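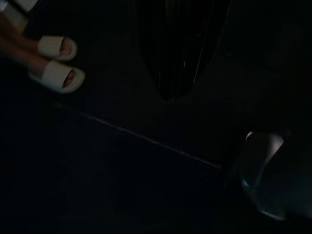
## Estación de energía portátil Kundlow K24

Batería de litio-ferrofosfato para acampada, furgoneta y refugio. Se vende sola o con la bolsa de transporte Moura. Antes de añadirla al carrito, conviene leer la ficha con cierta desconfianza. Nosotros lo hemos hecho.

### Lo que promete el fabricante

- Ciclos de carga: 3.200
- Peso: 9 kg
- Garantía: 24 meses
- Salidas de corriente alterna: 2
- Carga por toma de pared, mechero de coche o generador

### Lo que opinamos nosotros

La cifra de ciclos viene de un ensayo de laboratorio a temperatura constante. Quien deje la batería en el maletero todo agosto no debería contar con ella. Kundlow tampoco publica qué capacidad queda al final de esos ciclos. Se lo preguntamos por escrito y nos mandaron otra vez el folleto.

El peso es el real, pero sin cable ni transformador. La palabra «portátil» se usa con generosidad: del coche a la mesa de camping, sí; monte arriba, que la lleve otro.

En cuanto a las salidas, funcionan a la vez siempre que no se les pida demasiado. Una nevera pequeña y un portátil, bien. Un hervidor corta la corriente y hay que rearmar a mano con el botón lateral —bastante escondido, por cierto—. La pantalla calcula la autonomía restante con un optimismo que se desinfla en cuanto baja el termómetro.

Ivone Holanda, de nuestro taller, la tuvo en su furgoneta durante octubre. Su nota fue breve: «Cumple. El ventilador se oye de noche. No pagaría por la aplicación». La aplicación es gratuita, pero el módulo que la hace funcionar se compra aparte, y de momento solo sirve para ver en el teléfono lo mismo que ya sale en la pantalla.

### Compatibilidad

Admite los cables Stulletti de conector redondo. Con los Nultlow hace falta adaptador (no incluido). No la conecte a la instalación de una vivienda ni la cargue por debajo de cero grados.

### Envíos y devoluciones

Por ser batería de litio viaja solo por carretera, sin entrega urgente. Se aceptan devoluciones con el embalaje original completo; guarde los protectores de espuma. Los gastos de vuelta corren por cuenta del cliente, salvo avería de origen.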